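How to Cut Down a Playroom Without Buying a Storage System

Filed under: Home, Kids

Every guide to toy clutter I have read ends with a shopping list. You are told to be ruthless, to let go, to keep only what gets used, and then you are told to order twelve matching bins. I don't trust that. A bin is one more thing in the room, and a full one is still full of toys.

I paid for the lesson. Two winters ago I spent $233 on the Skarkex modular wall, the one with the tilting trays, and by March the trays held a mix of train track, hair clips and dried-up markers. The wall worked fine as a wall. It did nothing about the amount of stuff, and for a while it made things worse by hiding it.

So here is a method that costs nothing. It takes an afternoon, possibly two if you have more than one child or a generous mother-in-law.

What you need

A clear table or a stretch of floor
Trash bags
Cardboard boxes from the grocery store
A marker
A phone, for selling, if you decide to sell (read that section first)

Step 1. Pick one kind of toy

Don't empty the whole room. The "dump everything in the middle" approach looks great in videos, where somebody can stop filming. In a real house you get as far as dinner and then everyone steps over the pile until the weekend.

Pick one kind: blocks, dolls, cars, art supplies, pretend cooking. Go around the house and collect all of it, including what's under the couch and in the bathtub. This step takes longer than the sorting does. If you skip it you will decide you own a sensible number of cars, and then find the rest in the laundry room.

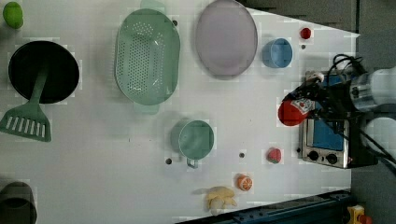 Step 2. Take out what's broken, and be strict about the word

Cracked plastic goes. Puzzles with missing pieces go, unless your child still does them happily, and some do. Anything with a battery door that won't close goes today. I am doubtful about the "to be repaired" box. Mine sat on a shelf for a year and a half, and when I opened it I couldn't remember what was wrong with half of it.

Check the battery compartments while you're at it. White crust means the cell leaked. Keep it away from kids and wear gloves if you're going to clean it out.

Step 3. Watch before you decide

This is the step most guides leave out, I suspect for the reason that it doesn't sell anything. Put the sorted toys where your child can reach them and leave them there for a week. Don't suggest games. See what gets picked up.

You will probably be wrong about some of it. I was ready to give away a set of plain wooden blocks my daughter hadn't touched since her birthday. She used them every morning that week as beds. The singing cash register, which I had assumed was a favorite, stayed off.

Chiharu Hirose ran a home daycare in Dingate for years, and when I asked her about this she told me to pay attention to what children carry from room to room. "If they never move it, they won't miss it," she said. I'd call that a decent rule for kids over two and a poor one for anything heavy.

Step 4. Box up the rest, with a date

Whatever wasn't touched goes in a cardboard box with the month written on the side. Put it in the garage or a closet. If a child asks for something by name, get it out with no speech about it. When the box has been there two months, donate what's left without reopening it. I mean that part. Reopening the box is how it all gets back into the house.

What about toy rotation?

You'll see it claimed that swapping toys in and out every few weeks makes children calmer, smarter and better at sharing. Maybe. The pages that say so tend to have a rotation planner for sale. In my experience rotation does make old toys interesting again for a day or so, and it also gives an adult a new chore that never ends. I did it for one spring and stopped.

If you want to try it, keep it lazy. One box out, one box in, whenever you happen to be bored of looking at what's on the floor. 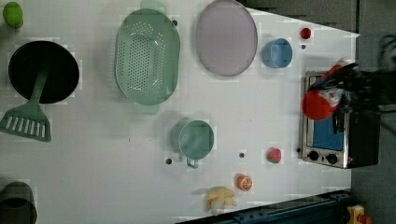 Play food and toy dishes on a white table, with a mint-green colander near the middle.

Do you need an app?

No. I tried Flodilex, which asks you to photograph each toy and tag it, and promises room for 2,000 items on the free plan. If you own 2,000 items you don't have time to photograph them. I got through one shelf. The reminders kept coming for weeks after I'd deleted my list.

Selling versus giving away

Selling sounds like found money. Add up your time first. My neighbor Pei-shan Yeh sold a marble run from Aoki, complete and in its box, and got a fair price for it the same evening. She then spent most of a month answering messages about a bag of doll clothes, and the buyer didn't show up.

My own cutoff: sell it if it's complete, clean and from a maker people search for. Everything else goes to whoever will take it. Call before you drive over. Many thrift stores and preschools turn down stuffed animals, and quite a few won't take any toys at all in January, when they're buried in them.

Look up large plastic items by model name for recalls before you pass them on.

How to tell if it worked

Ignore how the room looks that first night. Any room looks good that first night. Wait a month and time the evening cleanup. If your child can do most of it alone before you lose patience, you got rid of enough. If you're still doing it yourself at 9 p.m., go back to Step 1 with a different kind of toy, and leave the bins at the store.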